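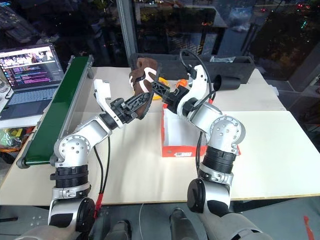 Parkgate Publishes Results of Gripper and Wrist Camera Comparison for Two-Arm Packing

Parkgate today released the results of a bench comparison of grippers, wrist cameras and arm controllers for two-arm packing work. The comparison covered two parallel grippers, the Wonon and the Ko, and two versions of the Pendeck arm controller. The full set of results, including the failed attempts, is available to customers and integrators on request.

The work was done over the fall and finished in November. Parkgate carried it out after several customers asked for help choosing end-of-arm tooling for goods that change shape when they are held. Shoes, soft pouches and bagged parts make up a large share of those requests. Figures supplied with grippers are mostly measured on rigid blocks, and customers told the company they had trouble applying them to a shoe.

"A shoe is stiff at the heel and soft at the toe, and both arms have to hold it without pulling against each other," said Benedito Conceição, who led the comparison. "If one gripper closes a little early, the shoe twists and you miss the box. We wanted to know how often that happens with each setup, on the same table with the same items."

How the comparison was run

Each setup was given 500 attempts. An attempt began with the item on the table and ended when it was either in its box or had been dropped, jammed or left outside. Operators did not step in to correct an item once an attempt had started. Items were rotated through 32 starting positions, so that every gripper met the same mix of easy and awkward approaches.

There were 4 setups in all: each gripper with the older Pendeck controller, and each gripper with the newer one. The arms, the mounting positions and the table were kept the same throughout. Fingertips were cleaned at the start of each session and replaced only when they failed.

Attempts were made during the day and in the evening. The work area has a large window, and the change in light was left in on purpose. Most customer sites do not have controlled lighting, and a wrist camera that works only at noon is of little use on a late shift.

Results

The Wonon gripper with the newer controller placed the most items, with 307 complete placements in 500 attempts on the hardest item, the shoe. The Ko gripper with the same controller came second on the shoe but did better on thin bagged parts, where its narrower tips could get under an edge. Both grippers did worse with the older controller. Most of the added failures there came from the two arms closing at slightly different times.

Drops during the lift were less common than expected. The largest group of failures came later, when the item was over the box and one arm had to let go before the other. In many of these attempts the item landed across the rim.

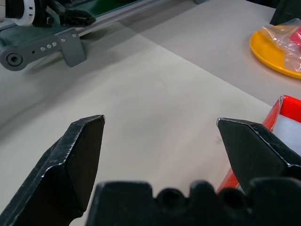

The wrist cameras were compared separately. Parkgate tried a close mounting, with both fingers in view, and a higher mounting that showed more of the table and less of the fingertips. The close mounting gave better results for the final part of the approach and was kept for the remaining work. Its weakness is that a closing finger can hide the near side of a box. The team dealt with this by having the controller use the last clear view of the box until the fingers opened again.

Clear plastic was hard for every camera. Wrinkled bags produce bright highlights that move as the wrist moves, and the software sometimes took a highlight for an edge. Slowing the last part of the approach helped on both grippers. Changing the exposure helped in the evening and made things slightly worse in daylight.

Finger wear was recorded as well. Coating wore off the bevels and tips of the black fingers before anywhere else. The team found no link between this wear and missed grasps over the length of the comparison, but it plans to keep the same fingers in use and check again.

What changes for customers

Parkgate will now recommend the newer Pendeck controller for all new two-arm cells. Customers with the older controller can keep it for single-arm work, where the comparison showed no difference that would justify the cost of replacing it.

The company will not recommend a single gripper for every job. For shoes and other items with some bulk it will start with the Wonon. For flat or bagged items it will start with the Ko. Customers who handle both are advised to send samples before ordering, and Parkgate will run them on the same bench at no charge.

"We had people on the team who expected a clear winner, and I was one of them," Conceição said. "The release step was the part I had underestimated. We spent weeks on how to pick the shoe up, and then most of our trouble was in putting it down."

Limits of the results

The results apply to the items and arms used. Parkgate did not include suction tooling or grippers with more than two fingers. Items were presented one at a time, with no moving conveyor feeding the arms during counted attempts. Speed was set to the same moderate level for all setups, and the company has not yet measured what happens at full production speed.

A second round is planned. It will cover boxes with attached lids, picking from a moving belt, and a softer fingertip pad that several customers have asked about. Results from that round will be released in the same form.

Requesting the results

Customers and integrators can request the results through their usual Parkgate contact. The package contains the attempt log for each setup, the list of starting positions, the camera mounting drawings and the controller settings used. Sample items for bench runs should be sent with their retail packaging, and with at least two spares of each item.

About Parkgate

Parkgate designs and installs robot cells for packing and light assembly. It tests arms, grippers, cameras and controllers from several suppliers and accepts no payment from them for including their products in its comparisons.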